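Two Arms, One Tangle: Simulated Practice Pays Off for Cable-Handling Robots

Anyone who has ever pulled a phone charger out of a bag and found it knotted around a set of headphones will feel some sympathy for robots. Cables are hard! They bend wherever they like, they spring back, they slide under things, and they never lie the same way twice. A robot that can stack boxes all day long may come to a complete stop in front of a piece of wire.

A group at the Ostoson lab in Flumham has now shown a way of getting two robot arms past that problem, and the results are good enough that people in the building have been stopping by to watch the screens. The method is called Rundis, and the unusual thing about it is where the practice takes place. The arms learn inside a computer model of the lab's own work area, built to match the real one down to the furniture at the sides.

"We used to put the arms in a blank gray world with a floor and nothing else," says Esi Abugri, who leads the project. "They got wonderful scores in there. Then we moved to the real bench and they fell apart, and we spent most of a winter blaming the grippers."

The grippers were fine. What the arms had missed was everything that goes on around the job: the shadows, the edges of things, the clutter that has nothing to do with the cable but still shows up in what the robot sees. So the group went back and modeled the room. Floor tiles, tape, carts, outlets, stands — all of it went in, along with the arms' own cables, which had been confusing the system more than anything else. An arm trained in the blank world had a habit of reaching for its partner's power lead.

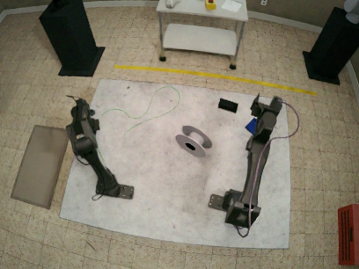 Each practice run starts with a length of wire dropped into a new shape, and the two arms have to work out between them who picks it up and who holds it steady. One arm takes a free end. The other finds a spot farther along and pins it, so that the wire doesn't whip around when the first arm moves. After that they trade jobs as often as they need to, until the wire lies along the path they were given.

That trading is the real news in the Rundis work. Earlier two-arm systems usually had a fixed leader and a fixed helper, decided by a programmer before the run began. With the new method the arms choose again after every single move. A small piece of software looks at where the wire is now, guesses how it will bend under each possible grip, and hands the lead to whichever arm has the better chance. If the guess was bad, the next choice comes up a moment later and the arms can recover.

The wire itself gets plenty of attention too. In the simulator it is treated as a chain of short, springy pieces, and the stiffness of those pieces changes from run to run. Some wires behave like cooked spaghetti and some like a coat hanger. The arms are never told which kind they have been given, so they have to feel it out with a first gentle tug. Watching a replay of that first tug is a real treat — it looks so much like what a person does with an unfamiliar cord.

For the main result, the group ran 900 simulated trials with wire shapes the system had not met in practice. The switching method finished more of them than the fixed-leader version did, and the gap was widest on the stiff wires, where one bad pull can undo several good ones. When it did fail, it was mostly for a simple reason: an end of the wire had slid out of reach of both arms.

Then came the part everyone was nervous about. The trained system was moved over to real arms with no extra practice and given 50 tries at the same kind of task. It dropped below its simulated score, as expected, but it held up far better than anything the lab had carried over before, and it left the power leads alone.

"I had my hand on the stop button for the first 14 tries," says Imogen Rowbotham, who built the room model and spent two months getting the light right. "After that I pulled up a chair. It was just nice to watch."

There is still plenty to do. The system handles one wire at a time, and two crossed wires throw it off badly. Knots are out of the question for now. It is also slow, with long pauses while the software thinks over its next grip, and Abugri would like to cut those down before adding anything new to the task.

The next stop is Ackah, a small repair workshop across town that rewires old lamps and radios and has offered the group a corner to try things out in. Rowbotham has started measuring the place for a new room model, shelves and all. The Flumham group hopes to have arms practicing in the simulated version by June, and plans to share the wire model and the replays with other labs once the write-up is finished.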